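Village Halls > Looking After Your Hall > Checklists > Kitchen and back room walk-round

Kitchen and back room walk-round, with my comments

Filled in by Oda Kristiansen, 11th February

I do this walk-round at Ovby before the season gets busy and again in May, and I always end up writing more in the comments than the form has room for. So I've typed it up this time. Anyone at Astthorpe who wants to borrow the layout is welcome to it, just swap in your own rooms.

1. Way in and hallway
Front door opens fully - OK
Mat flat, no curled corners - NEEDS WORK
Hall light - OK
Comment: The mat has been curling since before Christmas and I've tripped on it twice myself, so it's going. I'd like one of those heavy rubber-backed ones. The Björklund catalog has one for 30 and a nicer one for 50, and I think we can live with the cheap one.

2. Fire things
Extinguisher on its hook, pin in, needle in the green - OK
Fire blanket within reach of the stove - OK
Back exit clear - OK, after I moved the folding chairs
Comment: Please, please don't lean the chairs there! I know it's the obvious spot when you're packing up in a hurry, but you have to be able to get out that door in the dark.

3. Fridge and dry cupboard
Fridge seal - OK
Nothing past its date - FAIL
Lids on dry goods - OK
Comment: Two jars of mustard and a tub of something I didn't open. All gone now. The seal I was worried about last time is holding up fine, I shut a strip of paper in it and had to tug.

4. Sink and counters
Drain runs freely - OK
Cloths changed - OK
Cleaning sprays kept apart from food - OK
Comment: The hot tap still needs a good hard twist to shut off. Not dangerous, just annoying, and it goes on the list for the plumber with the toilet flush.

5. Tables, cords and food left out
Table tops clean and steady - OK
Cords coiled and away from the edge - SEE COMMENT
Food wrapped or covered - OK
Food kept away from equipment - SEE COMMENT
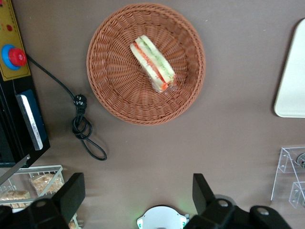 Cords and lunches are my two pet subjects, as anybody who has shared a table with me knows. I'm happy with the sandwich - it's sealed up in plastic and it has the wicker basket to itself, so no crumbs and no sticky patch on the table top. The black cord is what gets the comment. It's been looped up after a fashion, but it's more of a tangle than a coil, and it's lying right next to the basket. Wind it properly, put a tie around it, and give the food a clear end of the table. I'd also like the red stop button kept free of bags and coats, so anyone can get a hand to it without moving things first.

6. Paperwork
Accident book in the drawer - OK
Emergency numbers by the phone - OK, but faded
Comment: I'll print the numbers again in bigger type. I had to put my glasses on to read them and that's no good in an emergency.

To do before the next walk-round
- New mat for the hallway
- Ties for the cords, a small bag will do
- Plumber for hot tap and flush
- Reprint phone numbers

Signed: O. Kristiansen

Related checklists
Outdoor steps and railings
Stove and oven, monthly
Borrowing tables from Ilumham
First aid box contents
Closing up for the night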